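Bring Back the Weekday Round
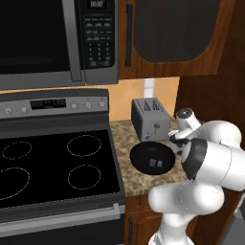 For most of my adult life I played golf on weekday evenings. I would leave work, drive to Northorpe, pay for nine holes and be home before dark. From May until the clocks changed I did this twice a week, and I don't think I ever booked ahead.

That is gone now. Northorpe wants a tee time reserved 13 days out, and the evening nine-hole rate has been folded into a full green fee of 56 dollars. If you only have time for nine, you pay for eighteen and leave early. Brelmont went the same way a year later. The Najjar course still sells a twilight ticket, but it starts at 6 and by fall that buys you four holes and a lost ball.

I understand why the courses did it. Golf got busy and they had bills they had put off for years. The greens at Northorpe are the best they have ever been. The bunkers have real sand in them. Somebody has to pay for that, and a full tee sheet pays for it.

But I think they are giving up something they will want back. The evening players were regulars. We bought the range balls and the bad hot dogs. We brought our kids when they were 11 and could barely reach the fairway, and those kids grew up into people who buy memberships. A visitor who books two weeks ahead plays once, takes a picture on the last green and goes somewhere else next time.

The fix is not complicated. Hold the back nine open for walk-ups after five on Mondays and Tuesdays, when the sheet is rarely full anyway. Charge half. If it rains, the course has lost very little - the starter is there either way.

Dukuveck already does this. It is a plain course with a gravel parking lot and one water hole that dries up in August. I drove out there on Wed 21 October, paid at the window and was on the tee in ten minutes with two strangers and a borrowed pull cart. We got through seven holes before we couldn't see the flag. I'm going back next week if the weather holds.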